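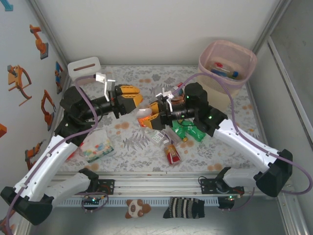

Beltham Night Market Is Coming Back

Tuesday, June 11, 2024

Good news for anyone who missed the dumplings last year (I sure did). The Beltham night market got its street permit this morning and it'll run every Friday through the end of August, on the same two blocks of Canal Street as before. I ran into Pilar Arancibia outside the library and she was already on the phone with the tent people!

There's room for 50 stalls this time, and the waiting list is already open. Nandini Kurup is bringing her Achari pickles, including the green mango one that sold out before I could park. Muthu Fernandes will have the grill going again – he's promised corn, and I plan to hold him to it.

Stall fees are going up to $100 for the season, and a few of the craft sellers I talked to weren't thrilled. Dinesh Thampi told me the extra money pays for better lighting down by the bus stop. It was pretty dark at that end last summer, so I'm all for it.

Gates open at 5:30. Parking behind the post office is free after six, and dogs are welcome on a leash.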